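Urbridge Adult Skills Programme
Interim progress report to the Tarawneh Fund
Prepared by Suha Hattar, programme manager
24/05/2024

1. Period and scope

This report covers the second reporting period of the grant. It deals with enrolment, course delivery, premises, spending and changes to the agreed plan. Attendance tables and the risk register are supplied separately and are not repeated.

2. Enrolment and attendance

At the close of the period 61 learners were enrolled across the three strands: bookkeeping, workplace English and basic electrical maintenance. Bookkeeping is full. Workplace English has places left in the evening group only, and these will be offered first to people on the bookkeeping waiting list who asked for a second choice.

Ten learners withdrew. Exit forms were returned by most of them, and the usual reason given was a change in shift pattern. Lama Saab has moved the Tuesday bookkeeping session to a later start. The effect on attendance will be reported next time, when there are enough weeks to compare.

3. Course delivery

The bookkeeping syllabus was revised after the first assessment. The unit on bank reconciliation was taken too quickly and has been split in two. Munther Chamoun rewrote the worksheets, and the old versions have been withdrawn from the shared folder.

Workplace English ran as planned. The course reader, Inside, was reprinted with corrections to the listening scripts on pages where the recording and the printed text did not match.

Electrical maintenance started late. The tutor's accreditation was renewed after the date shown in the plan and the first two sessions were carried over. They will be made up before the final assessment.

4. Premises

The lease on the ground-floor unit was signed on the terms set out in the last report. The landlord has agreed to repair the rear door at no charge. Heating controls are still shared with the unit above, and a separate meter has been requested.

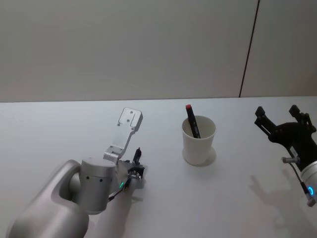
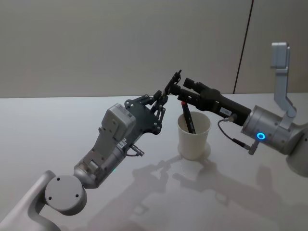 Figure 1. White-topped table and pale grey wall, two views.

Signs for the street entrance are on order. The fire risk assessment was completed and produced two actions, both minor: a replacement notice by the stairs and a revised assembly point.

5. Spending

Spending is within budget under every heading except printing, which is over by 1,130. The overspend comes entirely from the reprint of the reader. We ask permission to meet it from the travel line, where tutors have claimed less than forecast. No increase in the total grant is requested.

The Wonix accounting package is now used for all invoices. Raghda Haddadin has reconciled the opening balances and found no differences.

6. Changes to the plan

One change is proposed. The employer visits were due to finish in July. Two firms cannot host groups before their summer shutdown, and we propose to extend the visits to the end of August. Ghassan Ghanem will confirm dates with both firms once the Fund has replied.

7. Next period

Work due in the next period: final assessments for bookkeeping, the delayed electrical sessions, the learner survey, and recruitment for the autumn intake. The survey form has been shortened and now has 10 items. A draft is available on request.

A decision on the transfer in section 5 is needed before the next invoice run.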